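4.2 桌面材料、餐次安排与共餐时长

本站使用 Cookie 以改善阅读体验。继续浏览即表示您同意我们的隐私政策。[接受] [管理设置]
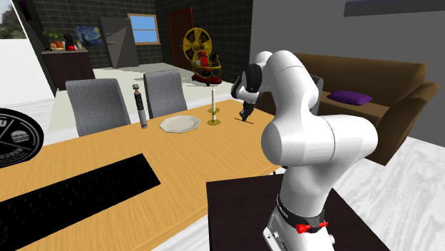
图3 浅色木质餐桌

既有的家庭饮食研究多以食物摄入为观测对象,对餐桌本身的讨论较为有限。Uzor在其关于城市家庭共餐的论述中提出,餐桌应被视为一种组织时间的家具:家庭成员何时就座、何时离席、离席后桌面由谁使用,均与桌子的尺寸、位置及表面处理有关。本研究沿用这一思路,将受访住户的餐桌按材料分为木质、石质、玻璃及其他四类,并在木质一类中进一步区分深色与浅色。浅色木质餐桌的典型表面见图3,其桌面呈偏暖的黄橙色,木纹细而呈线状。受访者在访谈中谈及此类桌面时,常使用“暖”“亮”“不压抑”等词语;谈及深色桌面时,则较多使用“稳重”“正式”等词语。上述用语差异在编码阶段被记录为“色调评价”,并作为后续分析的辅助变量。

本节所用数据来自住户问卷与入户访谈两个部分。问卷部分共回收有效答卷1644份,其中778份来自使用木质餐桌的住户。访谈部分在Bassey与Enero两个居住区进行,每户连续记录14天的早餐和晚餐,记录内容包括就座时间、离席时间、同桌人数以及用餐期间桌面上的非餐饮用途。记录由住户中年满十八岁的成员填写,研究人员于记录期结束后进行回访核对。填写缺漏超过三餐的住户不纳入时长分析,但其访谈文本仍予保留。

在共餐时长方面,木质餐桌住户的晚餐记录普遍长于玻璃餐桌住户,早餐记录则未见明显差别。对此不宜直接作因果解释。木质餐桌在三代同住的家庭中更为常见,而三代同住家庭的晚餐本就较长,二者之间存在重叠。将家庭结构纳入模型后,材料的影响明显减弱,色调评价的影响仍保持同一方向,但估计值的区间较宽。我们据此认为,桌面色调与就座意愿之间可能存在联系,其强度尚待更大范围的调查加以检验。

访谈材料提供了若干较为具体的线索。Bassey居住区的一位受访者表示,家中餐桌更换为浅色木桌后,孩子在晚饭后习惯留在桌边完成作业,“收了碗,把垫子一铺,就接着用”。另一位受访者则持相反看法,认为浅色桌面“留印子”,汤汁与茶渍须及时擦拭,因而倾向于饭后尽快清理桌面并将椅子归位。两种说法均涉及桌面的维护方式。维护要求较高的桌面,一方面可能促使成员提前结束用餐,另一方面又可能因铺设桌布、餐垫等做法而延长餐前准备的时间。现有问卷未能将这两类时间分别计量,属于本研究设计上的不足。

餐桌的多重用途亦值得关注。在Enero居住区,住宅的餐厅与起居空间大多连通,餐桌在非用餐时段常被用于办公、缝纫、整理票据等活动。此类住户在晚餐前需要先行腾空桌面,记录中称之为“让桌”。让桌所需时间与家庭成员的居家办公频率有关,与桌面材料的关系并不显著。部分住户为避免反复让桌,将早餐移至厨房台面或茶几进行,由此形成早晚两餐使用不同家具的格局。这一格局在Bralier提出的“单一餐桌”模型中未获充分讨论。该模型假定一户家庭的各餐次均在同一张桌子上完成,在住宅面积较小或功能分区不明确的情形下,其适用性有限。

此外,季节因素对记录结果有一定影响。四月的入户记录显示,晚餐开始时间较冬季试点阶段有所推迟,部分住户在临窗位置就座的次数增加。由于试点阶段的住户数量较少,且未对餐桌朝向进行统一登记,本文仅将该现象列为观察所得,不作进一步推断。

关于变量定义,需作两点补充说明。其一,问卷中的“木质”由住户自行判断,未区分实木与贴面材料,相关结论不应用于比较不同木制工艺的使用效果。其二,“共餐”指两名及以上成员同时就座且至少一人正在进食,成员先后用餐而就座时间不重叠的情形未计入。后一定义与部分以“同一餐次”为标准的研究存在差别,比较时应予注意。

4.3节将在上述分类的基础上,讨论座次安排与家庭成员年龄之间的关系。

相关文章
Clarnetti餐桌尺寸分类法在小户型住宅中的应用
早餐地点的转移:厨房台面与茶几
桌布、餐垫与家务时间的分配
三代同住家庭的晚餐座次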